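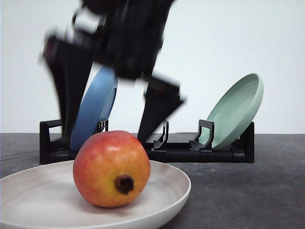 Foto: Archivo Caltine

La novela de diálogo tiene un problema de contabilidad. Cuando casi todo el texto está entre rayas, el lector debe llevar la cuenta de quién habla, desde dónde y con qué información, y el autor dispone de muy pocos instrumentos para ayudarle. La crítica suele resolver el asunto con el elogio del oído. Se dice que un novelista «tiene oído» y se pasa a otra cosa. Sostengo que el oído es un criterio insuficiente y que conviene sustituirlo por otro, el de la distribución de lo callado.

Tomo como caso Virdale, de Branislav Kopecký, que la editorial Misiveck recuperó en abril. Dos hermanas vacían la casa del padre y hablan durante una noche. El libro tiene 20 capítulos y apenas acotaciones. La hermana mayor, Ishida de apellido por matrimonio, pregunta; la menor contesta a otra pregunta, casi siempre la anterior. Ese desfase de un turno se mantiene hasta la página 85, donde las réplicas empiezan a coincidir, y el efecto es de alarma: el lector, acostumbrado al retraso, percibe la respuesta directa como una agresión.

Nada de esto depende del oído. Las frases de Kopecký, tomadas de una en una, son bastante planas y ningún hablante real las diría con esa sintaxis. Funcionan por su posición. La confesión central ocupa 2 líneas y llega en mitad de una discusión sobre quién se queda con la vajilla, de modo que en primera lectura es fácil saltársela.

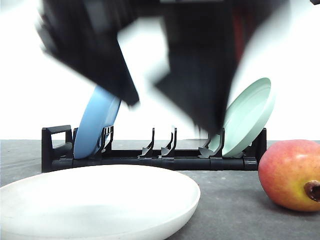 Escurridor con platos. Foto: Archivo Caltine

La objeción habitual es que un procedimiento tan calculado enfría la lectura. La acepto en parte. El tramo del garaje repite el mecanismo sin variarlo, y el epílogo – narrado en tercera persona, con todos los cabos atados – renuncia a él por completo. Son las páginas más débiles del libro, y lo son por motivos opuestos.

Tampoco ayuda la traducción, que normaliza los tiempos verbales y añade vocativos para aclarar los turnos. En una novela donde la confusión está medida, cada «escucha, hermana» añadido es una errata. Una reedición debería suprimirlos, aunque algún lector tenga que volver atrás una página para saber quién acaba de hablar.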